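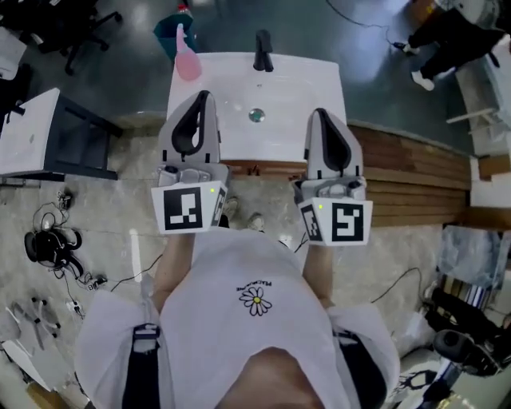 Stop telling us it's fine and tell us when it'll be fixed, one Samuel Street resident wrote to the town's water page before breakfast, and by lunch half the street had pretty much agreed with her.

Water pressure still low in east Skadov, repairs to run overnight

2 May 2024

Low pressure again this morning across the east side of Skadov. Over 300 homes affected, according to the town water office, plus the shops at the bottom of Samuel Street and the elementary school. Upper floors worst. Some kitchens getting a trickle, some getting nothing at all until mid-morning.

The cause is a split in the old main under the Samuel Street hill. Crews found it late last night after a wet patch near the bus shelter turned into a running gutter. Cast iron pipe, long overdue for replacement, and on the list for November. Now being done in a hurry instead.

Contractor is Fistitow, same firm that did the drains by the library. They have the road open between the bakery and the post office, one lane only, temporary lights. Expect waits. The bus to Gikitia is going the long way round by the cemetery and not stopping on the hill, so use the stop outside the feed store.

No boil notice. The water office repeated that this morning and again at noon. Pressure dropped but never went to zero in the main itself, they say, and samples taken at the pump house came back clean. A second set of samples is due tomorrow. If that changes we'll put it at the top of the page.

Cloudy or brown water is a different matter and a lot of people have been seeing it. That's sediment getting shaken loose when the valves are opened and shut, the office says. Advice is to run the cold kitchen tap for 5 minutes, leave the hot alone, and don't do a white wash till it clears. If it still hasn't cleared, wait 45 minutes and try again. Take the little screen off the end of the faucet if the flow is weak after everyone else's has come back, grit collects in there and people end up calling a plumber for it.

Water heaters: leave them on unless you have no flow at all. Anyone with a tankless unit may find it cutting out, the newer ones shut off by themselves when flow drops too low. Should come back on its own. Check the manual before you start pressing things.

Bottled water is being handed out from the side door of the fire hall until 9 tonight. One case per household, bring something to carry it in. The side door, not the front, the front bay has to stay clear for the trucks. Anyone who can't get there can call the water office and ask for a drop-off. The line has been busy most of the day, keep trying or leave a message with your address.

School stayed open, cold lunch only. After-school swim is off, and the pool will be closed to the public too until pressure is back to normal. Swim passes that run out this week get extended, ask at the desk.

The laundromat is shut. The bakery opened late and sold out early. The coffee place next door had a handwritten sign up saying tea only and then, an hour later, no tea.

Meanwhile the arguing over who pays has started already. The replacement of the Samuel Street main was put off last year when the town moved money to the bridge, and a good few people at the time said it would end up like this. The water office would not say what the emergency repair is costing versus the planned one. They said figures will go to the next town meeting. We asked whether the overtime comes out of this year's budget or next and did not get an answer before we posted.

Residents have also been asking about a credit on their bills. The rule as it stands is that you can claim after 90 hours without usable supply, and low pressure counts only if it's been measured at the meter. Which most people haven't had done. The office says it is "looking at" a flat credit for the whole east side so that no one has to fill in the form. Nothing agreed on yet. Until it is, take a note of when your water went off and when it came back, and keep receipts for anything you had to buy.

Complaints about the notice given, or not given, are piling up too. The text alert went out after the morning rush, and only to people who signed up for the new system. If you were on the old list you were not moved over. You have to register again, on the town site or at the counter at town hall, which is open late tonight to deal with the line. Bring a bill with your account number on it. Landlines can be added for a voice call, ask for it, it isnt on the form.

On the hill itself there is a second worry, the sidewalk. A strip outside the post office has sunk a little and been taped off. Fistitow says the ground under it washed out and will be filled once the pipe is in. Post office can be reached from the parking lot at the back. The ramp is back there as well, so wheelchair access is okay.

What happens next: the damaged section comes out this evening, new pipe goes in overnight, flushing starts before dawn. Flushing means opened hydrants and water in the street, and most likely another round of brown water for a few hours. Noise through the night, generators and a saw. The crew has been asked to get the cutting done before midnight but no promises there. Cars need to be off Samuel Street between the bakery and the church by 6 this evening or they'll be towed to the lot behind the feed store.

Homes at the very top of the hill will be the last to come back. Those are fed from the small tank, and it has to refill before anything moves up there. Could be tomorrow afternoon. Gikitia has lent a tanker truck to help fill it, parked by the water tower since this morning.

West Skadov is on a separate main and not affected, though pressure there may dip a bit when the flushing starts. The office is asking the west side to hold off on sprinklers and car washing until the weekend. It's a request and not a ban, for now.

Crossing guards will be on the hill for the school run in the morning. Trash pickup for the east side is pushed back a day, bins out by 7 as usual, but put them on the side streets if you live inside the closed stretch.

We'll update this when the second samples are in. If your street has lost water and isnt mentioned here, use the comment box below with the street and the time it went off, and we'll pass it along to the water office.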